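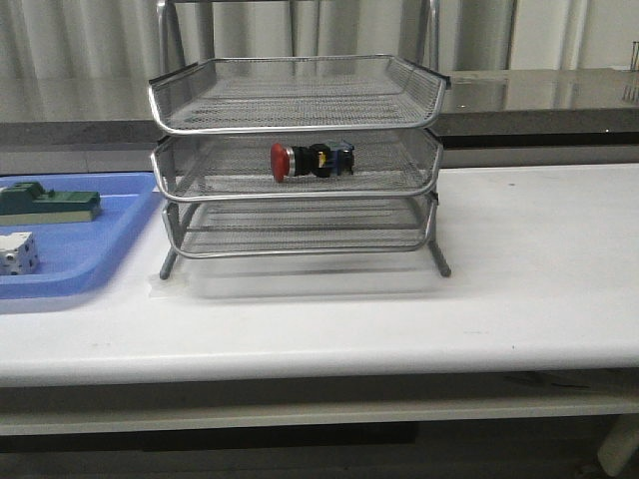

4 min read

1/ Okay friends, a few of you asked how I look after the little sorting cell, and I promised I'd write it up before December ran away from me. Grab a coffee, because I do go on a bit. The cell lives on a white table in front of the curtains, it moves small electrical parts between a mesh desk organizer and a blue tray, and it has taught me more patience than both my kids put together.

2/ The parts are all ordinary panel stuff. An emergency stop button with its contact block, a green base piece, a white block with holes in it. I picked them out of the leftovers from the Prurnik job and I've grown very fond of them (the e-stop most of all, it's such a cheerful red). None of them is wired to anything, so please don't write in to ask what the button stops!

3/ First job of the day is always the organizer, before I even switch the controller on. I put one hand on the top tray and give it a gentle push from each side. If a foot slides or the whole thing rocks, the taught points are worth nothing and I may as well go home. The trays are thin mesh and they flex more than you'd think – push down on the front rim sometime and you'll see what I mean.

4/ Then I look at the feet. I use clear tape on the tabletop, and it gets tired. It wrinkles, it goes a bit yellow, and one morning you find the foot has crept a few millimeters and taken the tape along for the ride. I peel it up, wipe the table with a barely damp cloth, let it dry properly (go answer an email, really), and lay a fresh piece. My old boss at Mühlbauer would have bolted the thing down. He'd have been right, too, but we move this setup too often for bolts.

5/ Next come the fingers. Ours are the long black tapered kind, lovely for getting at small parts and not so lovely when they get knocked. I run a fingernail along each one looking for nicks, then check the fasteners near the finger bases. Snug, then a tiny bit more, and stop there. I've stripped one by being enthusiastic and I'm still a little embarrassed about it.

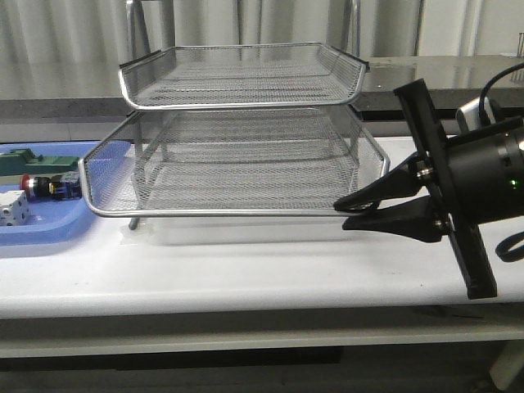 6/ Corners are where I spend the most time. The rim on these trays is a round tube and it bends at the front corners, so there's very little flat anywhere for the fingers to line up with. I jog in at the slowest speed we have, stop short, crouch down until my eyes are level with the table, and have a good long look before I go any farther. Then I look again from the other side. My knees complain every single time.

7/ If the point is off, I fix the approach first and leave the grip alone. It took me an entire winter to learn that one. I used to nudge the grip position over and over, and the real trouble was that we were coming in at a slightly wrong tilt. Point 35 in our program was the worst of the lot. I must have retaught it every week until Edeltraud Nolte sat down next to me with her sandwich and asked why I kept changing the end of the move when the start was what looked funny. Bless her.

8/ Cables! Please look at your cables. I move the wrist through its full swing by hand controls and watch the loops the whole way. They should hang free and never catch on a rim or brush the tray. We had one rub nearly through at cycle 619 of a long run, and I only spotted it because I'd bent down to pick up my pen.

9/ After all that I do a slow run with nothing in the fingers, then a slow run with parts, then normal speed. I write it all in the Datness log, which is a grand name for a spreadsheet with a green header. Date, tape changed or not, fasteners, points touched, anything that sounded odd. We're on line 127 now and I've gone back to it more often than I ever expected to.

10/ Somebody asked about spares. I keep a second pair of fingers, a roll of tape, the right hex key on a string, and another organizer of the same sort still in its box. The Plekero people told me to label the hex key and I laughed at them. It's labeled now.

11/ The whole routine takes me 67 minutes when I chat and a good deal less when I don't. If you run something similar and you've found a better way to hold the feet still than tape, I'd really love to hear it – I have a packet of rubber pads in my drawer and haven't made up my mind about them. I'll try them on one foot first and post how it goes.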